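01/11/2021

Back at the bench after the holidays, and the first job was the object sets, which I have been putting off since before the break. The shelf was a mess. Oddur Ingvarsson had left me a sticky note that said "sorry about set 14" and nothing else, so I started with set 14.

Turns out he'd stirred three sets together in one tote (I can see how it happens, everything gets tipped out at six in the evening and people want to go home). I sorted it all out on the long table. Took me most of the morning, with a coffee break that got longer than planned!

What I want from a small set is a mix of shapes that don't behave like each other. Something round, something soft, something that stands up. We had drifted into sets that were all boxes, which are easy to store and boring to work with. The Zornard list is terrible for this, page after page of cartons. So I've been pulling things across from the old Nieto crate, where the odd stuff lives, and trying combinations in the gray bin before I commit them to the sheet.

Cloth is the thing I keep changing my mind on. Flat on the floor of the bin it's no use to me, it just becomes a floor covering. Folded so it has a bit of height, much better. But then everyone folds it their own way and no two layouts match. I'd like to write down a standard fold and I haven't come up with one I can describe in words. Maybe a drawing taped inside the lid.

The apple I'm happy with. It wants to roll if you put it on bare metal, so I like it perched on something lumpy.
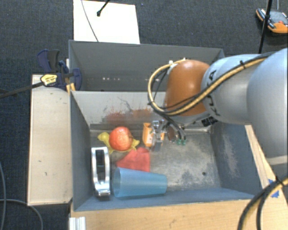 Apple on the yellow piece, red cloth folded in front, orange item standing at the back wall.

I like this one a lot. The colors could be further apart, though. Red apple and red cloth are close together, and on a quick look you read them as one thing. I'd swap the cloth for a blue or a green one if we have any clean. Checked the drawer: no green, and one blue with a burn mark in it. Put cloths on the order for Usbridge, assorted colors, nothing fluffy. The last fluffy ones shed all over the bins and I was picking lint out until May.

Bins next. I wiped down both of the gray ones with the mild stuff, not the Sodard cleaner, which leaves a film and smells like a swimming pool. If you see the Sodard bottle by the sink, please put it back under the counter.

Inventory, while I was at it. The sheet claims 1341 and I am not going to check that by hand. The crate I did go through came to 194, and I've written that on the lid in marker with my initials. The purchase number for the replacement totes is 1648, in case anyone gets a call from the front desk and I'm out.

Still to do:
Relabel the shelf, left side first
Ask Oddur which set the second yellow piece came out of
Throw away the cracked lid
Find a home for the boxes I took out of set 14, currently under my desk and already annoying me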